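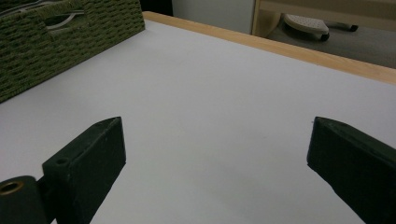

## 1. Background

Fellovdale is governed by a council of elected ward members who choose the mayor from among themselves. Residents do not vote for the mayor directly. The choice is made at the first sitting after a general election, or at a special sitting if the office falls vacant during the term.

This report examines how the indirect vote works under the current standing orders, and whether a change from an open vote to a secret ballot would be likely to affect the result. It was prepared for the second-year module in local government. The work covers the rules, the recorded votes and a short survey of residents. It does not cover party finance or the conduct of the ward elections themselves.

## 2. Rules in force

A candidate for mayor must be a sitting member and must be nominated in writing by two others. Nominations close at noon on the day before the sitting. The clerk reads the names in the order received. Members then vote by a show of hands, and the clerk enters each member's vote in the minutes.

If no candidate has more than half of the votes cast, the one with the fewest is dropped and the vote is repeated. A tie in the final round is settled by lot. The orders say nothing about a tie for last place in an earlier round. The clerk's office told us that the practice is to hold a separate vote between the tied candidates, but we found no written basis for this.

A mayor can be removed by a motion of no confidence. The motion needs an absolute majority of all members, including those absent. An empty seat still counts toward the total - a detail that makes removal harder when several seats are vacant.

## 3. Method

We used three sources:

- council minutes for the last four terms, read in full for every sitting at which a mayor was elected or a motion of no confidence was moved
- the standing orders, with amendments
- a paper survey sent to 800 households in the Jurura and Melnychuk wards

The survey had five closed questions and one open one. We received 270 usable replies. Forms with more than one box marked for the same question were left out. The two wards were picked because Jurura has returned the same group in every election in the period, while Melnychuk has changed hands at each one.

Votes were entered by member and by round in Neltidex, the indexing tool used in the department lab. It does not handle repeated rounds well. Each round had to be entered as its own sitting and joined afterward by hand, and one sitting was entered twice before the error was found.

## 4. Results

### 4.1 Recorded votes

The mayor was elected in the first round in most cases. Only 3 sittings went to a second round, and all of them followed a general election in which no group held a majority. In each, the candidate leading after the first round went on to win.

Members rarely voted against their own group. Where they did, the minutes give no reasons, as debate is not allowed between rounds. Two members who broke with their group later sat as independents. The minutes do not show whether the events were linked.

### 4.2 Survey

Of the residents who replied, 58 percent knew that the mayor is chosen by the council. Most of the others believed there was a direct public vote. Awareness was higher in Melnychuk than in Jurura.

Support for keeping the open vote was strong in both wards. The open question drew short answers, mainly on wanting to know how the local member had voted. A smaller set asked for the sitting to be held in the evening - it now starts at 10 a.m. on a Monday.

## 5. Discussion

The records give little support to the claim that a secret ballot would change outcomes. Winning margins were wide in most rounds, and a shift of one or two votes would have mattered in a single case. However, the open vote may itself keep members in line, and the minutes cannot show how they would have voted in private.

The survey sample is limited to two wards and should not be read as a measure of the whole town. Households that replied are also likely to be more interested in council business than those that did not.

The gap in the rules on ties for last place could be closed by a one-line amendment to the standing orders. We suggest wording in Appendix B. The survey form is in Appendix A, and the vote tables by round are in Appendix C.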